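3.2 The planetary stage and its parts

The assembly task used throughout the study was the last step of the small planetary reducer described in Section 2. We chose it after watching bench work at the Altstead shop, where the same step is done by hand many times a day and is the one trainees most often have to repeat. The parts are few and easy to replace, and a wrong assembly can be found without taking anything apart.

Each set holds one carrier plate and three planet gears. The plate is a flat white disc with a large round opening in the middle, and the gears go onto short silver pegs that stand up from its face. The gears are small metal spur gears, all cut to the same pattern, so any gear may go on any peg. We bought them in one lot from Bahrami and checked the bore of every gear with a pin gauge before use. Of the 133 gears that passed, none was later withdrawn for wear. Gears that failed the gauge were set aside and are not counted in any table in this paper.

All sets were laid out on a dark gray mat over a white tabletop. In early tests on the bare table, the white plate was hard to pick out and the gears tended to roll when they were bumped. The mat fixed both problems. The gears were put down flat at the start of every trial, near the plate, but with no marked positions. Figure 3 gives two views of the parts during assembly. 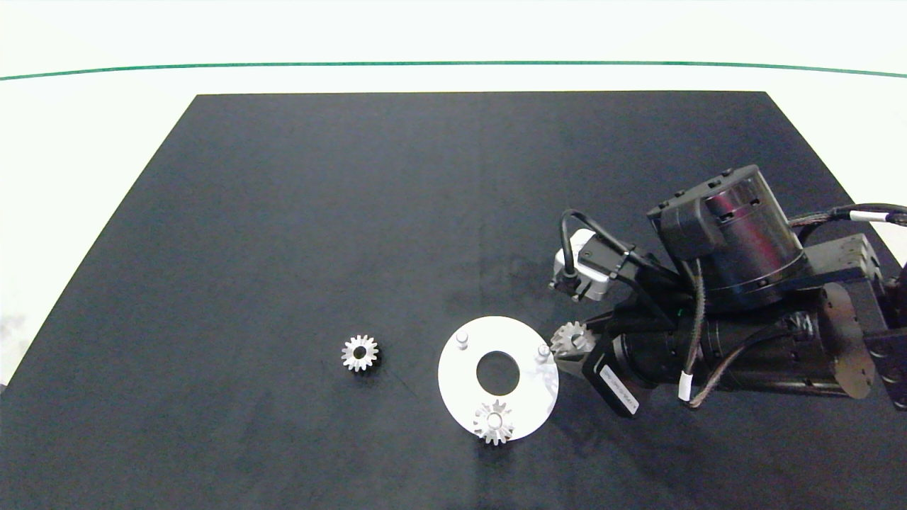 Fit is the main source of difficulty. The clearance between peg and bore is small enough that a gear lowered at a slight tilt will catch on the rim of the peg and stop. A light push at this point usually makes the tilt worse. Trainees at Altstead are taught to lift the gear clear, level it, and lower it again, and we kept this as the reference method. A second cause of trouble is that the plate is light and is not clamped. A gear that catches on one side can drag the plate across the mat, and any gear already seated may then need to be checked again. We thought about adding a nest to hold the plate but left it out, as the shop does not use one for this size.

A gear was scored as seated when its lower face lay flat against the plate and it turned freely under one finger. Both conditions were needed. During the pilot in October, Calum Tennant and Liya Mamo scored the same 200 gears separately and disagreed on three of them. In each case the gear lay flat but dragged when turned, and on cleaning the peg a burr was found. Pegs were wiped and felt by hand before each session from then on.

Order of placement was left open. We recorded it for every trial, but it had no clear effect on the final score and is not treated further. Dropped gears were left where they fell if they stayed on the mat, and the trial went on. If a gear left the mat the trial was stopped and the set was laid out again.

Figure 3. Planet gears and carrier plate during assembly, seen from over the table (first panel) and close up (second panel).
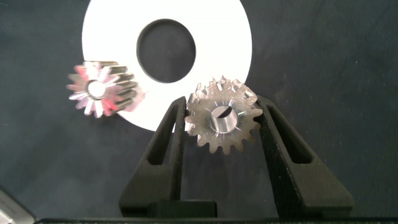
Should the gears be oiled before they are placed?

We placed them dry. Oil on the bore makes the last part of the drop easier, but it also lets a gear with a small burr turn freely enough to pass the finger check, so the fault is found only after the housing is closed. In the Altstead procedure, oil is added once all three gears have been checked and before the sun gear goes in. The same order was followed here for the sets that were carried through to full assembly at Destbridge.

3.3 Care of parts between sessions

Plates and gears were stored in separate trays. Kirstin Urquhart cleaned the gears with a dry brush at the end of each session and replaced any plate with a bent or loose peg.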